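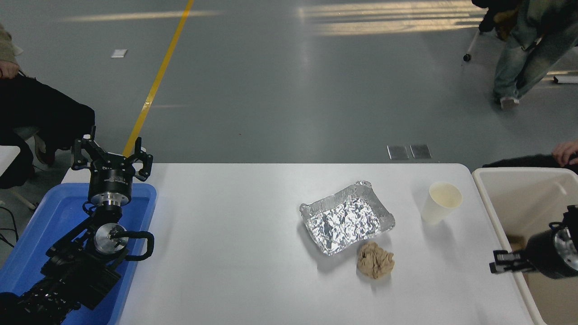
Mwajuma Kinyua says the paste is too thick for this paper, and that I should stop comparing it with the paste we made for the Kaijage maps. Those were heavy sheets with a cloth backing. The leaves of the Clisley account book are thin at the edges and almost soft, and a thick paste pulls them when it dries. She would go down to the consistency of milk for the tissue repairs and keep the thick one only for the spine.

I accept this. I will write down what I did first, so that the difference is clear later.

March, morning

The Clisley book is an account book of a mill, and the first entry is from 1702. The binding is limp parchment, with two ties missing and one tie broken. The sewing holds in the middle sections and is loose in the first and the last. Some person repaired the first section in 2000 (there is a pencil note inside the back cover with the year, without a name). The repair was made with a glossy strip which has become yellow. I do not know the adhesive. It does not move with cold water. It softens a little under a damp poultice, but the ink is very close to it and I did not want to continue.

Paste of the morning: wheat starch from Ultetti, soaked overnight, cooked in the small pan with constant stirring until it turned from white to glassy, then cooled and pushed through the horsehair sieve two times. I weighed the starch but I forgot to write the quantity of water. This is the second time I make this mistake, so I have put a pencil on a string next to the scale.

I tried it on scrap paper first. Strip of tissue, torn edge, brushed from the center to the outside, blotter, felt, glass, small weight. After drying, the scrap had a visible wave along the repair. I repeated with less paste on the brush, and the wave was smaller but still there. At this moment I called Mwajuma.

Second paste: 5 grams of starch in 50 ml of water, cooked the same way, then let down with more water after the sieve, by spoon, until it ran off the brush in a line and did not fall in a drop. I prefer to describe it by the brush. A measured amount of water does not help very much when one pan loses more steam than another.

The thin paste behaves well. It goes into the fibers of the tissue quickly and you have less time to place the strip, so the strip must be ready on the polyester sheet before the brush touches it. The scrap dried flat. It also came apart again cleanly with a damp brush, and this was for me the more important test.

To check: the tissue from the older roll is a little grayish compared to the paper of the book. The toned one is closer in color but stiffer. On the margins I would take the softer one and accept the color. Near the writing I am not decided. 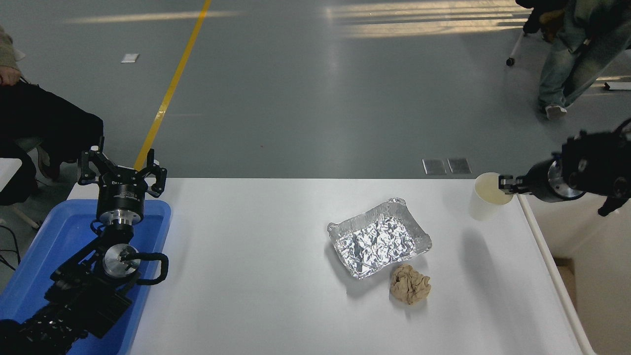
Paper and Binding Workshop, Fitden – shared bench book. Please write your entry in ink and do not remove pages.

Afternoon

Ink tests. The brown ink of the main hand is stable to water in all the places where I tried it: a very small drop, blotted at once, looked at with the magnifier. The red ink of the totals is not stable. It gave a faint pink on the blotter on the first try, and I did not try again. So there will be no washing of the leaves with red totals, and this means practically no washing of the book. It is a pity for the dirt in the lower corners, but it is the dirt of people who turned the pages, and I am not sure it should be removed in any case.

Surface cleaning with the soft brush and then with the grated eraser, only on the blank margins. The first leaves gave a lot of black dust. The smell became better also. I kept the dust from the gutter of each section in separate folded papers, as we agreed. In the third section there was a piece of straw and a small flat seed. In the last section there was some fine sand, probably from drying the ink. I have labeled the papers in pencil with the section number.

The flattening of the corners is slow. I use a damp strip of blotter on the fold, wait, open the fold with the bone tool and put it under weight between dry blotters. Where the fold is very old, the paper remembers it and rises again when the weight is taken away. I think it is better to do these twice with little moisture than once with much. The corners which are folded over writing must be done before everything else – on two leaves there are words under the fold that the transcript does not have.

About the transcript: the Clisley people sent us a typed copy and it is very useful for the order of the leaves. But the copy follows the order in which the book was read, and I believe two leaves in the fourth section were already in the wrong place then. The totals do not carry over from one page to the next. If you exchange the two leaves, they do. I have not moved anything. I wrote to them with a small drawing of the section and asked for their opinion.

The parchment cover is a separate problem. It has shrunk, and the text block now stands out on the front edge by the width of a fingernail. I do not want to stretch it hard. Proposal: humidify it in the chamber, very gently, pull it only by hand, and see what it gives. If it gives nothing, we make a box with a support inside which takes the weight from the front edge, and we leave the cover as it is. Mwajuma prefers to begin with the box, and to talk about the humidity chamber after that. I would like to hear one more person. 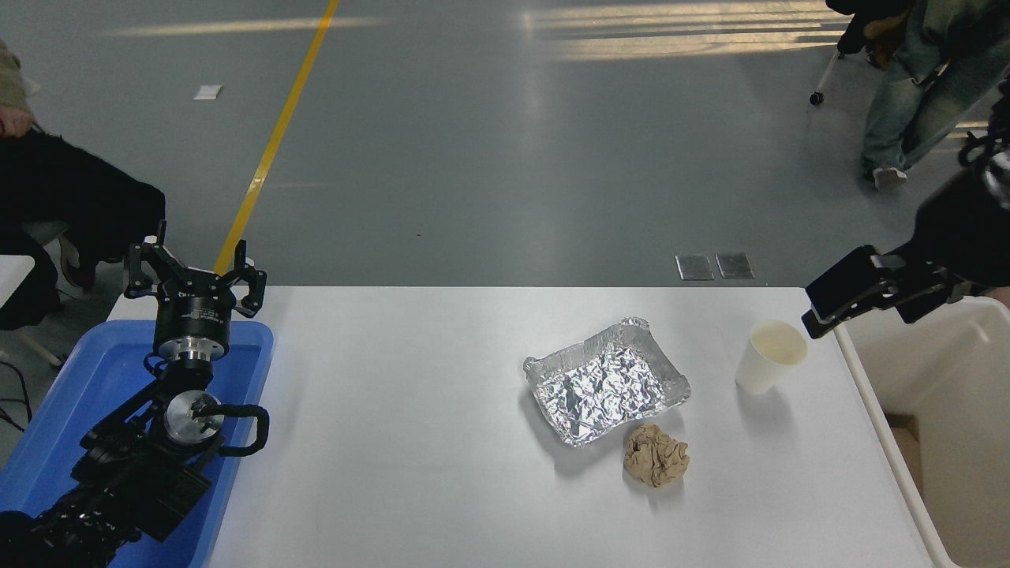 For the ties I looked at two possibilities. The first is new ties of alum-tawed skin, in the old holes, similar to the broken one. They would look right, but readers will certainly pull them and the holes are weak. The second is no ties, and a soft wrapper of cotton tape around the book inside the box. The second costs nothing and can be undone in one minute. The broken tie stays in its place in both cases. I will make a small pocket for the loose end so that it does not catch on the box.

The sewing. The thread of the middle sections is original in my opinion, it has the same color and twist everywhere and the holes are not widened. I will not cut it. The first and the last section can be sewn again through the old holes with linen thread and joined to the neighbor section with a link stitch. I made a dummy from scrap with the same number of leaves, and the link stitch sits well if the needle passes under the old thread from the head side. From the tail side it catches the fibers. Please follow this if somebody continues in my place.

The yellow strip from the last repair: I leave it for now. It is ugly, but it holds the leaf, and the leaf is complete under it as far as the light sheet shows. I have asked the Clisley people if they keep any bill or letter from 2000 which gives the name of the adhesive. With the name we can look for the correct method, without it we are guessing next to the ink.

Left under weight tonight: corners of the first two sections, left side of the bench. Please do not lift the glass. The thin paste is in the covered jar in the fridge, and the thick one I threw away.

To order: fine blotter, one roll of the soft tissue in the warmer shade, linen thread in the thinner size. The sieve has a loose ring and should be repaired before the next cooking.

Question for the next meeting: do we give the dust papers back together with the book, or do we keep them here with the report? Both have been done in this workshop and I could not find a rule.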